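### 3.2 Collecting the demonstrations

The sorting task was prepared by the student team Kvam as its course project. Two round plates, one pink and one grey, stand on a white table, and the arm has to handle plastic-looking fruit lying on the plates or between them (Figure 4). In total 3000 attempts were recorded. We removed 397 of them, mostly for wrong labels.
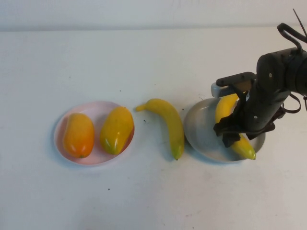
**Figure 4.** Fixed view of the workspace, with the gripper at the banana on the grey plate.

Jianhua Feng objected at the December review that the fixed view alone is too weak for learning the last centimetres of a grasp, and asked for a second view close to the fingers. We followed this advice – although it made the recordings heavier to store. The wrist view shows the rim of a round object and a glossy yellow surface very near, with one dark finger between them (Figure 5). It says little about the rest of the table, so both views are given to the policy.

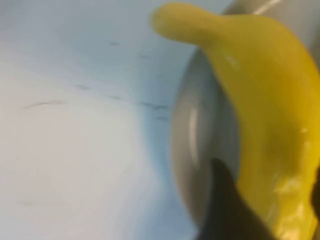

### 3.3 Training

The policy was trained with Plinder, a small library which Eskil Öberg wrote for the course. For the test we kept 722 attempts apart.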